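The simulator room at Tolholm's housekeeping training centre used to be the linen store. Leidy Rivadeneyra, who supervised thirty room attendants in the hotel group before she moved here, now spends most of her shift at a desk in it, sending a humanoid through bedrooms that exist only on a server.

Staker, which owns the hotels, began the trial in September. The robot has to learn to strip a bed and lay it ready for a person to make. So far it has had 1,731 attempts in simulation and none in a guest room. The target before anyone orders hardware is 3,000. 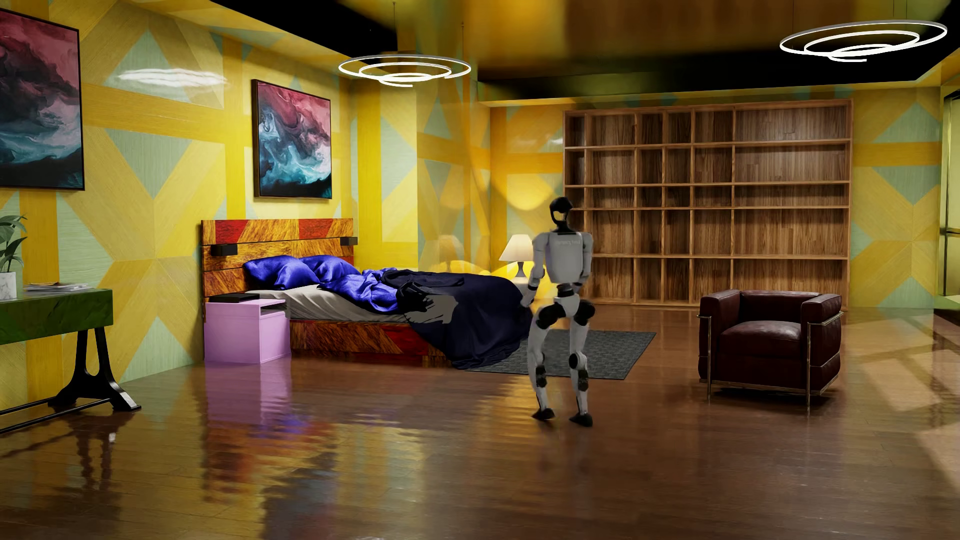 Rivadeneyra was asked to join because the engineers had never cleaned a hotel room against the clock. Her first complaint was that their beds were too tidy. She had them put in the sort of thing she met every morning - satin sheets bunched up on the mattress, a dark blanket hanging down over the corner almost to the floor. "If it can only do a smooth bed, it's no help to us," she says. "A smooth bed takes me no time."

Her pay went up slightly when she changed jobs. Her knees are better. She misses the corridor, and eats lunch alone more than she would like, as the programmers work in another building.

Josefina Alarcón represents the attendants and is less settled about it. Each of them has 30 minutes for a departure room. Managers have said that stripping beds is the part that hurts backs, and she agrees with that. What she wants in writing is that the 30 minutes will stay if a machine takes the lifting away. 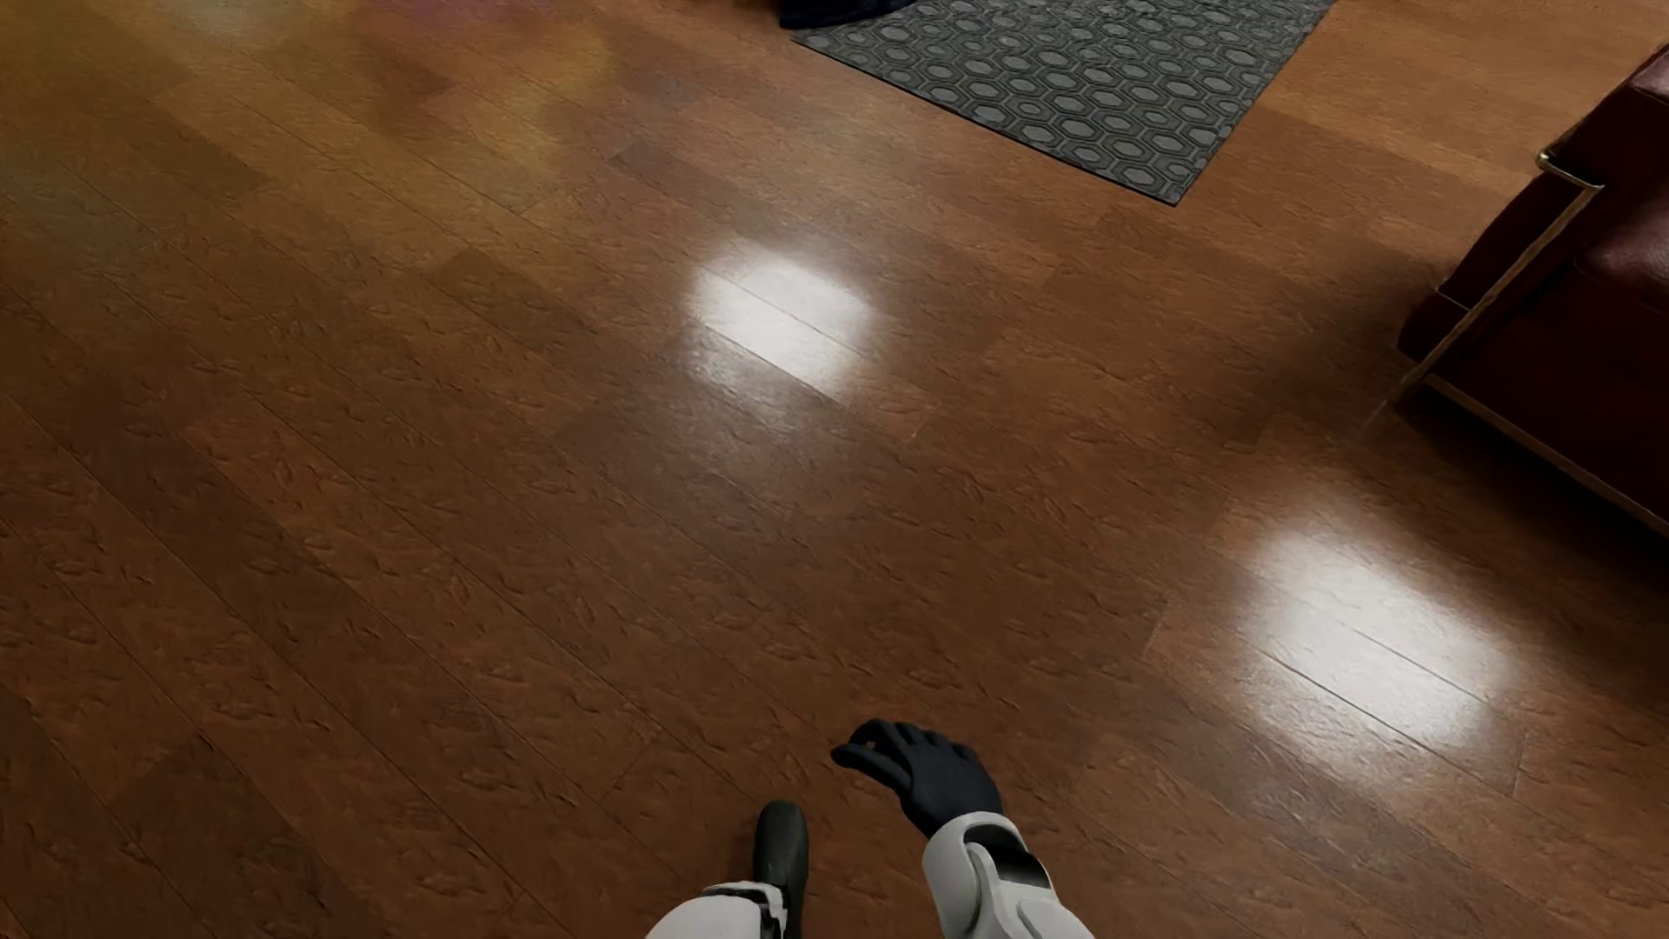 "They'll say the room is half done already, so do it in less," she says. "Then your back is fine and you're running." A draft agreement dated 7/9/19 covers retraining and notice periods but leaves room times for later talks.

Some attendants have been over to watch the screens and give their views. Several asked who would carry the linen down to the trolley. For now the answer is that they would. Rivadeneyra has put it on her list, below pillowcases and above bathrooms, and the engineers have not yet given her a date for any of them.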